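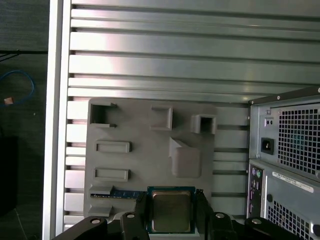

Processor, lid side.

**May 29, 2019 – thermal compound, long cycling run**

Picked up where the last entry left off. The Garik chamber was back in service this morning with the new door gasket, so the Jisero and Molteck pastes can finally be compared under the same conditions. The earlier attempt doesn't count. The door was leaking and the lower shelf ran cooler than the upper one the whole time.

Setup is the same as before apart from the gasket. Copper blocks, lapped flat, heater cartridge in the lower block, water-cooled plate on top, paste in between. Spring pressure set with the gauge and checked again after the blocks had warmed up. Jisero on the upper shelf, Molteck on the lower. Will swap them at the halfway point so the shelf question doesn't come up again.

Target is 3,000 cycles. Chamber air held at 50 °C, heaters switching on and off underneath.

Spreading notes:

- Jisero is stiff out of the syringe. A dot in the middle did not reach the corners of the block under normal pressure. Took it apart, wiped it, and did a thin coat with the plastic card.
- Molteck goes on like hand cream and wants to run. Easy to use too much. First try squeezed out all the way along one side and got onto the thermocouple wire, so that one was redone too.
- Alcohol takes Molteck off in one pass. Jisero leaves a gray film that needs a second cloth.
- Don't use the blue paper towels. They shed fibers and I could see them in the paste with the loupe.

Interruption at cycle 638 of the warm-up batch (this was the batch Dulce Alvarado started earlier in May, before the gasket came). The logger stopped writing but the heaters kept switching. I went through the file today and the readings up to that point look sane, so I've kept it as a reference and marked it as partial. It should not be averaged in with anything from today on.

What the partial batch shows, for what it's worth: Molteck starts out better and drifts. Jisero starts a little worse and hardly moves. When Dulce opened the Molteck stack she found a dry patch in the middle and a ridge of paste around the outside, the usual pump-out pattern. The Jisero layer was still even but had gone a bit crumbly at the corners. I would like to see both of those again before writing them up, given the door.

Thermocouples. Channel three reads high compared with the others with everything sitting at room temperature. Swapped the plug to another channel and the offset followed the probe, so it's the probe and the logger is fine. Replaced it from the drawer. The old one is in the scrap tin with tape on it. Please leave it there – the last bad probe found its way back into the drawer and cost us an afternoon.

Water loop: topped up, one bubble in the return line that would not clear until I tipped the plate. Inlet steady at 19 °C once the bubble was gone. If it starts wandering, look at the filter first.

Giannakopoulos sent the wrong shims again. These are brass and we asked for stainless. They're the right thickness, so they can go in the fixture for setting the gap, but they are not to be left in the stack during a run. Emailed them about a replacement. No answer yet.

On storage: the Jisero syringe that lived on the windowsill has separated. There is a clear oil at the tip and the first bit out is thin. I pushed some out onto a glass slide and stirred it and it looked normal afterward, but I don't want it in a test. It's relabeled for practice only. New syringes go in the cabinet, tip down, cap on, with the opening date written on the barrel. The Molteck tube had no date on it at all and I can't tell from the records when it was opened. Used a fresh one.

Run started after lunch. First readings taken once both stacks had settled. Curves overlap more than I expected this early on, and the difference is within what we get from taking the same stack apart and putting it back together, so nothing to say about them yet.

To do:

- check logger is still writing before leaving, and again first thing
- swap shelves at the halfway point, write the cycle number here
- back up the partial batch to the shared drive
- order lint-free wipes
- ask Dulce which torque setting she used on the clamp screws, it isn't in her entry

Logger checked before leaving, file size going up. Inlet still steady. Left the lamp over the bench on for the early shift.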